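Episode 7 stops early for some viewers
March, Wednesday 10:40
Logged by Naveed Gondal, Skeltuvlow support

Ticket 317. Viewers report that the new episode of the travel variety show Clillia stops during the island dinner game and goes back to the programme page. Subtitles carry on for a few seconds after the picture goes.

Tried on the web player and the TV app. Web plays to the end. The TV app fails at the same point every time, with or without subtitles. 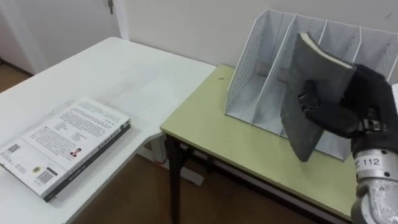
Aqeel Chaudhry compared the TV file with the master from Bovstead and found it was missing the last four minutes. He has asked them for a new copy.

14:15. New file in place. Plays through on the TV app. Anyone still affected should sign out and back in. Leaving open until Ehsan Bugti has checked the repeat.

Recent tickets
Clillia: guest names wrong in episode 4
Bhutto live final: sound ahead of picture
Cast interviews missing from search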